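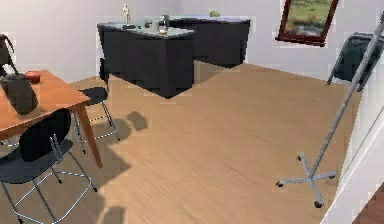
Chapter 4
What a Household Costs

Ask people what they spent last month and most will give you an answer right away. Ask them to prove it and the room gets quiet. Economists who study household budgets have built whole careers on the gap between those two replies.

This chapter is about the household as an economic unit, a dry phrase for a group of people who share a refrigerator and disagree about the thermostat. In Chapter 3 we treated the buyer as a single person with clear wants and a firm grip on the wallet. That buyer was easy to graph. Now we let in the relatives.

Consider the Girnov study, which we will return to in Section 4.3. Adanech Habte and Toivo Väisänen asked 140 households in the town of Girnov to keep a spending diary through the month of July. Every adult kept a separate book and was told not to compare notes. Average spending per household came to $2,175. In 11 of the households, the adults could not agree on how much rent they paid. One couple reported owning different numbers of cars.

Habte and Väisänen did not throw these diaries out, as earlier researchers would have done. They asked a better question: if two people in one home hold two different pictures of its finances, whose picture decides what gets bought? The answer depended on the item. Groceries followed the person who did the shopping. Furniture followed the person who complained longest, a result the authors reported under the heading "Persistence Effects."

Before you read on, write down what your own household spent on food last week. Keep the number somewhere safe. You will need it in Section 4.2, along with the receipts and a certain amount of courage.

Key terms
household
fixed expense
variable expense
pooled income
spending diary
recall error

4.1 Who Counts as a Household?

A household is one or more people who live at the same address and share at least some of their meals or bills. The definition sounds simple until you apply it to a college student who comes home every weekend with laundry and leaves with the cheese.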